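Ornside robots go to school on clutter

The teaching crew at Ornside has hit 700 recorded examples - and they're still grinning! Operators steer the arms through everyday chores by hand controller, and every run feeds the learning system. 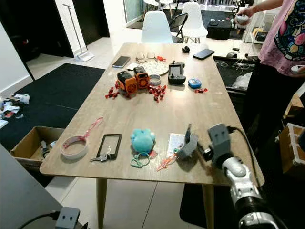

Wubit Chala wants 943 by September. "Messy is great," she says. "The more variety, the better it learns." Next up are 216 hook runs, done in batches of 20.
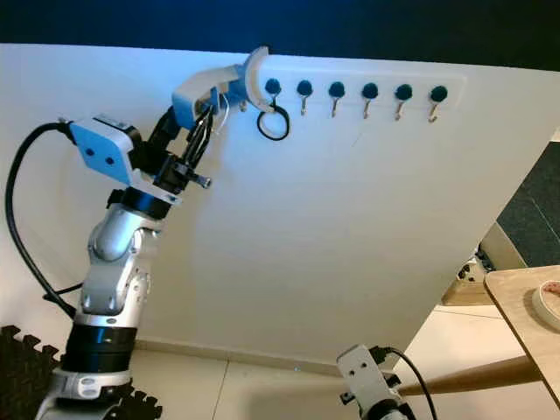
A gripper at the first of six wall hooks, with a black ring on it.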